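Plorora election tracker app: a review from a very tired politics nerd

Posted Jun 30, 2026

I follow elections the way my brother follows baseball, so when Plorora put out a desktop and phone app for tracking local and state races, I signed up the same night. I've now used it through two primaries and a really ugly school board runoff, and I have thoughts!

The idea is simple. You put in your address, the app finds every race you can vote in, and then it pulls candidate statements, debate dates, filing deadlines and results into one feed. You can also follow races somewhere else (I follow my mom's county, where Wendell Whitlock and Imani Gallagher are fighting over a commission seat like it's the Senate).

Setup

Took me maybe five minutes. It got my district right on the first try, and we were redrawn last cycle, so I was ready to be annoyed. The only snag was the ward map, which wouldn't load until I turned off my ad blocker.

You can pick which alerts you want, and please do this on day one. I left everything on and got 58 notifications on primary day, half of them telling me that a precinct had reported the same numbers it reported before. After I cut it down to "race called" and "deadline coming up" it was much nicer to live with.

What I like

The side-by-side page is the best part. You choose two candidates and it lines up what they've said on the same topic, with a link to where they said it. When Jalen Iwasaki changed his wording on the Benavides bus line between the spring forum and the mailer, I had both versions on my screen in seconds. I sent that to so many people.

Results night is good too. The map is quick, the colors are easy to tell apart, and late mail ballots get their own line so you can see what's still out.
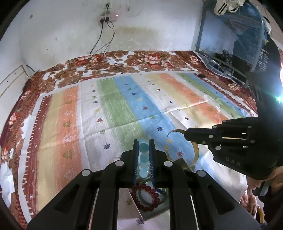

What I don't like

Search is bad. Typing "Villanueva" gave me every Villanueva in the state before it gave me Hollis Villanueva, who is on my own ballot. Surely my own races should come first?

The comment section is also a swamp – I hid it after a week and haven't looked back. And judges get almost nothing, just a name and a year. I had to go back to the paper voter guide for those, same as always.

Price

Free for your own races. Following more than 18 at once costs extra, and I did pay for it, mostly out of curiosity. I'd skip that unless you really do watch other states. I used Cokis before this and it was cheaper, but it kept missing runoffs, and I'm not going back.

I'm keeping it through November at least. If they fix search by then I'll bump this up from four stars.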